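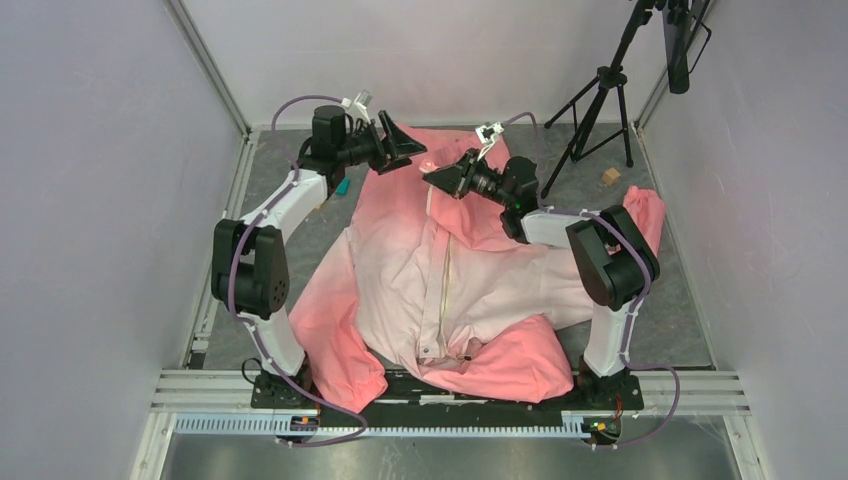
Plodport Lab | People | Methods | Gallery | Contact

Research > Garment handling > Gallery

Two-arm folding: what the 3000 demonstrations bought us

Last updated 06/08/2022

Shamim Bugti and I spent most of November recording people steering a pair of arms through the same job: flatten a garment, then fold it. We wanted to know whether 3000 recordings would beat the 1269 we already had. On our own scoring sheet they did. I am less sure the sheet measures folding.

Jacket trials. The zip is the hard part. It makes a stiff line down the middle of soft cloth, and the policy trained on the larger set still tends to pull as if the line weren't there. Sleeves come second. A sleeve lying out to one side is easy for a person to spot and easy for the model to forget.

Grippers. Both arms use flat wedge fingers, which slide under an edge well enough on a mat. Nighat Virk thinks the fingers explain more of our gain than the extra data does. We haven't run the test that would settle it, and until we do I'd treat the headline result with care.

Scoring. Each method got 30 attempts, judged by Ilari Tikkanen from the finished fold alone. A fold that looks tidy from the top can hide a twisted sleeve, and the Gusholm method seems to do this rather often. Second judge wanted before anyone quotes the numbers.

Recordings and score sheets: ask Shamim.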